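Blackout lining for a bay window, pleats or no pleats?

marrowfat_61
Evening all. We've moved into the flat above the old Hurnard bakery and the street lamp shines straight into the bedroom, so I'm finally making proper curtains (my first big pair, wish me luck!). The drop is 1541 mm and I've been quoted 470 pounds by the shop in town, which made me put my coat back on. Do I need pleats, or will a flat panel on rings do the job?

tansy_and_twine
Oh, welcome, and good luck with it! Flat panels are perfectly fine and so much quicker to sew. I did mine in an afternoon with the radio on and they've hung in the back room ever since, bless them. Spend what you save on a decent lining.

old_bobbin
I'm going to disagree with tansy, in the friendliest way, as I always seem to on this one.
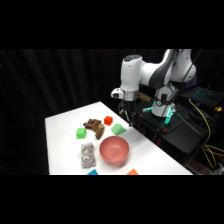 Fullness is what makes a curtain look like a curtain, and I'd allow double the width of your track at the very least, more if the cloth is thin. A flat panel in a bay pulls tight at the corners and lets the light in down the sides, and you'll be cross with it every morning. Look at the black one behind the white table — even in a plain dark cloth the pleats give it some body. I'd use header tape from Drellell and pull the cords up slowly, with a cup of tea to hand.

tansy_and_twine
Double the width is double the bill, though, old_bobbin! Not everyone has your remnant cupboard.

old_bobbin
Fair point, my dear, and I'd still rather wait for the sale than skimp.

marrowfat_61
Thank you both, you've been so kind. I think I'll try pleats in the bedroom and flat panels in the kitchen — does the tape go on before or after the lining?

old_bobbin
After, love. Catch both layers together along the top.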